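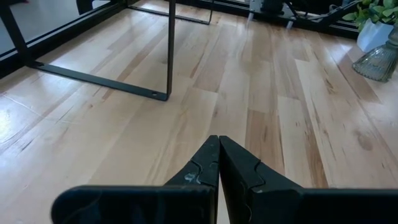 4.3 Placing the table on a hardwood floor

These steps apply to Ostside tables with a black metal leg frame. The floor must be clean and fully cured before the table is brought in.

1. Sweep the boards, then go over them with a barely damp cloth. Work along the planks.

2. Check the seams between boards for grit. Remove it with a soft brush.

3. Lift the table into the room. This takes 2 people.

CAUTION: Do not drag or pivot the table on one leg. Metal edges will score the finish.

4. Tilt the table and fit a felt pad under each point of contact. Press each pad firmly for 16 seconds.

5. Lower both leg frames to the floor together. Where the planks run diagonally to the table, avoid resting a pad across a seam – move the table slightly if necessary.

6. Press down on each corner in turn. If the table rocks, adjust the levelling foot on that side and repeat.

Note: Fine scratches show most clearly where daylight strikes the boards at a low angle. Inspect the floor from that side before and after placing the table.

Note: Pads wear faster on textured boards. Inspect them every September and replace any that are thin or have shifted.

For floors with underfloor heating, see 4.5. For carpet, omit steps 2 and 4.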